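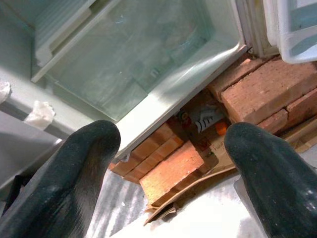
The crisper drawer at our January open day, from the gripper's side

Hi, and welcome to Gornby! I'm Danai Karamanlidis, I started this place, and I'm the one who answers the phone if you call before 7 in the morning (please don't, but people do). We teach robot arms to do household jobs. Drawers, doors, lids, laundry, the stuff that sits under your sink. We've been at it for five years now, first in the back half of a tile showroom and these days in our own building on the Sugden side of town, with proper heating and a loading door that sticks.

If you came to the open day in January, you already know most of this, and thank you for coming! We had 42 visitors, which was a lot more than we had chairs for. If you missed it, I'll try to give you the flavor, because I think it explains what we do better than the old version of this page did.

We set up three stations. The busiest by a mile was the refrigerator one, with the clear crisper drawer, the bricks and the cardboard. Kids loved it. I had assumed they'd all run to the arm that folds towels, but no, they wanted to stand behind the tape and yell advice about a vegetable drawer. "Left a bit! LEFT!" We let them keep going.

I have a real soft spot for crisper drawers. They're see-through, for one thing, and clear plastic is hard on cameras. You get reflections off the walls and the rim, and the arm has to work out where the drawer stops and the rest of the fridge begins. They also stick, and they tip when you pull from one corner. You and I fix that with a little wiggle and don't think twice. Teaching a wiggle took us most of a summer.

The dark green fingers got plenty of questions too. The coating is rubber, and it has a bit of texture to it so it can hang on to smooth things. We go through a fair number of them. I passed an old pair around the room and it came back with fingerprints and, I'm pretty sure, frosting on it.

The software that runs the arm is called Plevo, and it's our own. A person guides the arm through a job a bunch of times, Plevo learns from those tries, and then we let it have a go without help. At the open day we did seven runs at the drawer in front of everybody. Five were good. On one it grabbed, let go, and sort of hovered there as if it had walked into a room and forgotten why. On the other it just closed on air, and a gentleman in the second row said "same" very quietly, and that pretty much finished me off for the afternoon.

I like showing people the misses. When I was in school, we toured a plant where everything moved perfectly behind glass, and I came home thinking robots were done and there was nothing left for me to do. That was wrong, obviously – there's loads left to do! So we leave the guesswork in where people can see it.

Some things visitors asked that come up a lot:

Can I buy one? No, sorry. We don't sell robots. We work with appliance makers and with care homes who want to know what an arm can and can't handle in a real kitchen.

What happens if somebody gets too close? There's a stop button at every station and a staff member standing by it the whole time. Visitors stay behind the tape, and that goes for my mother as well.

Do you take students? Yes! Three at a time, usually for a semester. You don't need to know how to code on your first day, but you do need to be patient, and you'll spend plenty of it resetting things by hand. Write and tell us about something you've taken apart.

Can we bring our class? Please do. Mornings are best, and groups of up to 20 fit without anybody standing in the hallway.

As for the rest of us, we're a small crew and we mostly eat lunch at the same table. Half of us came from repair work and the other half from engineering school, and the two halves argue about tape. Our sister project, Flilia, runs out of the upstairs room and looks at how older people open packages at home, so if you'd like to be paid in gift cards to struggle with a pickle jar, go knock on their door.

We'll hold another open day once the weather's better and we can prop the loading door open. The towel arm should be faster by then. I'm also hoping to have the refrigerator station running with food in the drawer, starting with carrots and working up to grapes, and I'll take any advice you've got about grapes.

Send a note through the contact page if you want to be told when the date is set. Doors open at 10 and there'll be more chairs.

– Danai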